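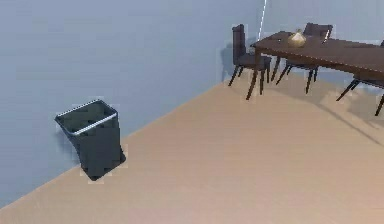
Session 4: Rehearsing in the simulator

Bring your laptop and your wheeled base. The base stays in its box until the last half hour - Tapio Huttunen has only just finished filling the dents in the workshop skirting board.

Load the dining room. Your task is to drive to the bin and stop 34 cm short of it, without visiting the table on the way. Chair legs are thin and the range sensor has a low opinion of them, so set the scan to 500 readings per turn before you blame your steering.

Save your log as Lirel plus your initials. Last November we received 11 files called "final".

Reading: Krishnan's notes on wheel slip, first half. The second half is mostly about his shed.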